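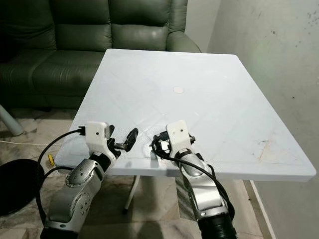
July
By Project Group 2, Work and Technology module

Clearing the Table: Automation in Flat Turnarounds at Emard

1. What we set out to look at

Emard lets furnished flats for short stays and employs its own turnaround staff, who go in between guests, clear what has been left behind, clean, and make the place ready. Last winter it began a trial of a two-armed robot supplied by Rekska. The robot's task is narrow. It stands at a table and picks up small things left on it: keys, cups, chargers, pens. Everything else in the flat is still done by people.

We chose this trial because Emard's own summary of it says the robot "frees staff for higher-value work". We wanted to know what that work was, who did it, and whether the staff thought it was worth more. We spent our visits at the Vachon flat, a ground floor unit kept out of the bookings for the trial, and talked to turnaround staff there and at the Warnimov building, where there is no robot. We also read the shift notes that staff had agreed to share with us. We were not given Rekska's own records, although we asked twice.

2. The work before the robot

Clearing a flat was never a separate job. Staff at Warnimov told us they pick things up as they go, with the bin bag in one hand, and that a table takes less time than explaining how they do it. Keys go in a pocket and then in the key safe. Cups go to the sink on the same trip as the towels. Several of them found it odd that anyone would pull this one part out and give it to a machine, and after watching them we could see why. The table is cleared while they are on the way to somewhere else.

Management saw it differently. Keys go missing, and replacing a set at Emard means changing the lock. The trial was approved on the strength of that, with a lease of £1,295 a month. We were shown this figure but not the yearly cost of lost keys, so we can't say how the two compare.

3. The work with the robot

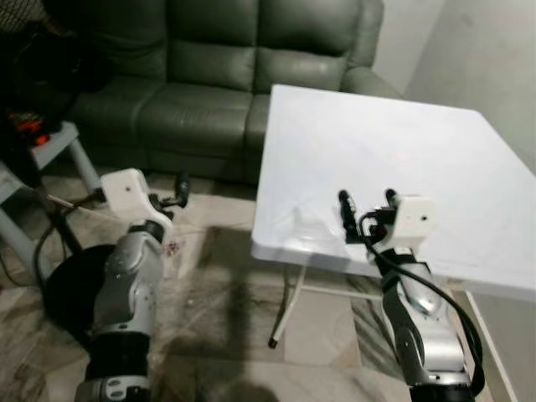 Fig. 1. The robot's two arms at the folding table, Vachon flat.

At Vachon a member of staff now works alongside the robot for the whole shift. Emard calls this role "table attendant". The attendant sets out the table, starts the run, watches, stops it when something goes wrong, puts the dropped item back and writes a line in the notes. When the run is over the attendant wipes down the tabletop and does the remaining cleaning, in whatever time is left.

The two people who had held the role did not agree about it. One liked it, mainly for her knees, and because she could sit on the sofa during the longer runs. The other described it as minding a slow colleague who can't be told anything. Both said the same thing about tiredness: the body has an easier day and the head has a worse one. You can't look away for long, but there is very little to look at.

Neither was paid more for it. We raised this with Emard and were told the role would be graded at the end of the trial. The trial has been extended once already.

4. Keys

Most of the argument for the robot rests on keys, so we spent more time on them than on anything else.

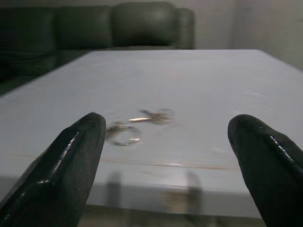
A bunch of keys is awkward because it never lies the same way twice. The ring may be flat or standing up, and the keys fan out or sit on top of one another. A person takes hold of whatever part is nearest and lets the rest hang. A two-fingered gripper has to choose a part, come at it from a suitable angle and close on something thin that lies against a hard surface. The attendants had learnt which arrangements caused trouble and admitted to nudging the keys into a better position before a run. They did not regard this as cheating. They had a flat to finish.

It does matter for the results, though. The shift notes we read cover 505 key pick-ups marked as complete, and there is no column for whether a person moved the keys first. A reader of Emard's summary would take them all as the robot's own work. We think a good part of the skill being credited to the machine belongs to the attendants, and the form they fill in has no place for it. We recommend adding one. It would take a single tick box.

5. Things that are hard to see

The notes are also full of complaints about cups and glasses, especially clear ones, and about the light in the room.

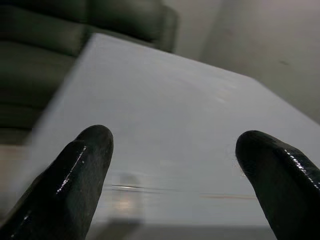
Staff said that anything see-through on a pale surface was where they expected to step in. One attendant had asked whether the table could be swapped for a darker one. The reply was that the flats have white tables, so the trial must too. That is a fair answer if the aim is to test the robot against real conditions. It is less fair if the attendant is blamed for the time each stoppage costs, and the notes suggest this has happened. On one shift the entry reads only "glass again, 100 minutes over, asked to explain".

We would like to know who is meant to own that kind of delay. At Warnimov a broken glass is swept up and that is the end of it.

6. What changed for the people there

Hours at Vachon have not gone down. The job has been split into watching and catching up, and the catching up is done faster than before. Staff talk to each other less, as the attendant has to stay by the table. New starters are put on the robot first, on the grounds that it is simple, and so learn the rest of the cleaning late. One supervisor thought this would show up in a year or so, when the experienced people leave.

Against this, no one has lost a job, and the attendants were generally well treated by Rekska's visiting engineers, who asked them good questions and wrote down the answers. Both attendants would have liked to be told what was done with them.

7. Limits of this report

We visited one flat and spoke to few people, all during working time and some with a supervisor in the next room. We saw short runs only. Our figure for keys comes from handwritten notes and we may have misread entries. Emard has seen a draft and disputes the wording of section 4, which we have left as it was.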